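Visit notes: garment handling room, Nemedby open day, 8 February 2024

The third stop was the garment room, reached from the loading side. Marisol Olvera led our group of 47 and kept to the timetable. The floor is white tile in the hanging area and dark grey carpet beyond it, with a charcoal curtain across the back wall.
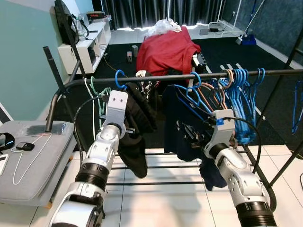 Stock is held on hangers by default - folding is kept for knitwear. Olvera said the site went through around 2000 hangers last year and that mixed colours are tolerated as long as the shoulder width is right. Dark garments are checked at the hem first, then at the collar.

Faustino Meléndez asked about lint on navy and black cloth. The answer was a brush pass, 2 minutes per piece, done before tagging.
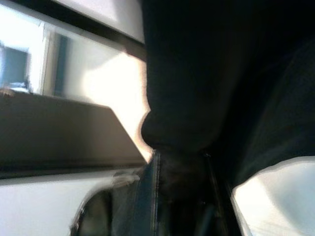 Heavier fabrics get wider spacing on the rail so that the folds drop out overnight. Wei, the supplier of the tags, had a table in the corridor with price sheets. The next open day is planned for October, and bookings go through the front office.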